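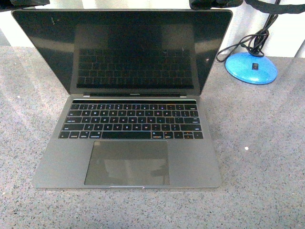
January 28, 2020
Posted by @sesis_kitchen_desk
Filed under: Work & Money, Threads

I've been freelancing from home for 28 months now. A few people asked how I handle invoices and late payers, so I'm putting it all in one thread.

First, what I do. I edit manuals and product copy for small companies. Most jobs run a week or two. I bill when the job is done, unless it's over $900, and then I bill half up front.

The half up front rule came from a job for Bralano. They sell shelving. I did the whole catalog, sent the invoice, and got paid 182 days later. They weren't crooks. My invoice went to a person who had left, and her inbox went nowhere.

So now I ask two things before I start any job. Who approves the invoice, and what address does it go to? I get both in writing. An email is fine.

Next is the invoice itself. Mine is one page. Name, address, what the work was, the amount, the due date, how to pay. I put the due date as an actual date. "Net 30" gets read differently by different offices — some count from the day they get it, some from the end of the month.

Number your invoices. I didn't the first year and I paid for it at tax time. I now use the year and then a running number. Don't start over for each client.

If the client uses a purchase order, put that number on the invoice too. Bratu sent mine back twice before I figured out that was the problem. Their email only said "incomplete."

Reminders. I send 3. One the day after it's due, one a week later, one two weeks after that. The first is two sentences with the invoice attached again. Always attach it again. Half the time somebody just needs a fresh copy.

After the third reminder I call. I don't like calling. Most of the time I get a person in accounting who looks it up while I'm on the line and tells me which day the checks go out.

Late fees: I have one in my contract and have charged it once. I mostly use it in the second reminder, where I mention that it starts on such and such a date.

Somebody asked about software. I tried two paid programs and went back to a spreadsheet. Columns are client, number, sent, due, paid. Unpaid rows are yellow. If you bill more than ten people a month you may want something better.

Taxes. I move a fixed share of every payment into a separate savings account the same day it lands. If I wait until the end of the week I start thinking of it as mine.

One more on slow months. October was bad for me. I had two invoices out and no new work until the Sinurcombe job came in. I keep two months of rent in the savings account now and leave it alone.

Replies are open. I can post the wording of my first reminder if anyone wants it, but it really is two sentences.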